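Stan teleoperation project: progress report to Jedenora
Prepared by Gudrun Ekström, Ristovness
Oct 9, 2022

Since the July report the work has moved from rigid objects to clothing. The second stage of the grant asks for a two-armed robot that can pick up, flatten and fold a T-shirt after being shown the task by a person. All demonstrations are given by remote control. The operator moves a pair of hand-held leader arms and the robot's arms follow.

We have recorded 525 demonstrations so far, against 1941 planned for the full stage. Each one begins with the shirt dropped on the white table in a heap, and the operator is free to choose where to take hold first. We stopped giving a fixed starting grip in July, as the trained model then failed on any heap it had not met.
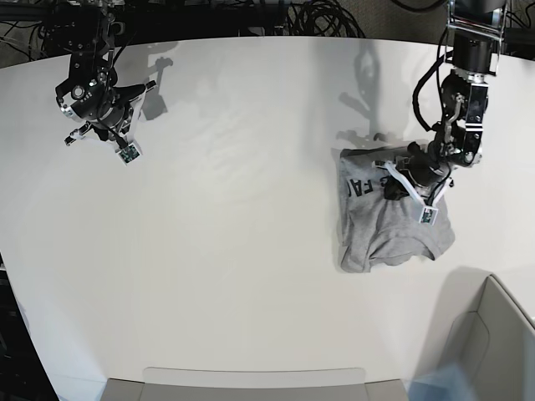

Five operators are now trained. New operators take up to 50 practice runs before their recordings are kept. The common fault is closing both grippers too early — the second arm arrives before the first has a firm hold, and the cloth slides. We have asked operators to keep the free arm clear until the first grip is made, and fewer recordings are being thrown out.

The wrist cameras, fitted with help from Fevix, are in regular use. From overhead it is hard to tell one layer of jersey from two. The wrist view shows the edge of the cloth at close range, and operators now have it on a second screen while they work. It is also saved with every demonstration and used in training.

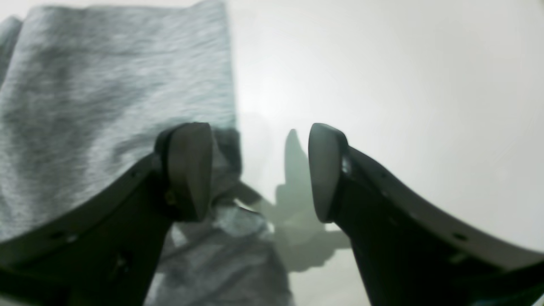

Grey shirts remain harder than printed or dark ones. Shadows from the arms fall on the table and are close in tone to the fabric, and the model sometimes reaches for the shadow. We have changed the lamp positions once and will do so again before the next round of recording.

Spending is within budget. The recording schedule is three weeks behind, mostly through a worn wrist motor that had to be replaced. We ask Jedenora to agree to move the folding trial to the end of the next reporting period. The flattening trial will go ahead as planned.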